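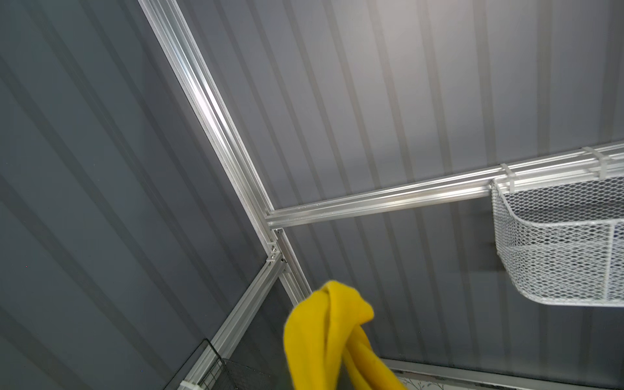

**Figure 4.** Wrist camera view of a corner of the work cell. The white mesh basket is fastened to the aluminum rail with zip ties; a yellow cloth hangs near the corner bracket.

### 3.2 Fixture rules for the cell

Movable fixtures cause most of the disagreement between written cell layouts and the cells themselves. The Melgate layout sheet lists rails, brackets and wall panels, but it says nothing on how baskets and other light parts are held to the rails. We therefore added a short set of fixture rules, first drafted for the Fuvard cells and revised in July.

Under these rules, zip ties are allowed for baskets carrying no more than 200 g. Each basket needs at least two ties on its supporting rail, spaced as far apart as the rim permits. Tails are trimmed flush. A tail left long, such as the small one on the white basket's outer tie in Figure 4, is recorded as a minor finding and does not stop work. Heavier baskets must be bolted through the T-slot.

Soft items are treated separately. A cloth has no fixed outline, so the planner cannot use a stored shape for it. Operators mark a keep-out zone that covers the cloth at its full hanging length, including any part lying over a rail. The zone is redrawn when the cloth is moved or replaced.

Bare aluminum needs its own check. Grooved rails give narrow bright highlights under cell lighting, and the Kilex edge detector sometimes reads these as part edges. Exposure is set with the rails in view and then locked for the shift. Ribbed wall panels are included in the same check – their light and dark bands can produce false lines as well.

We applied the rules to 389 recorded setups. Of these, 245 met every rule at first inspection. Missing keep-out zones were the most common fault, followed by untrimmed ties. The Kokkonen checklist, which we used as a baseline, has no entry for either one.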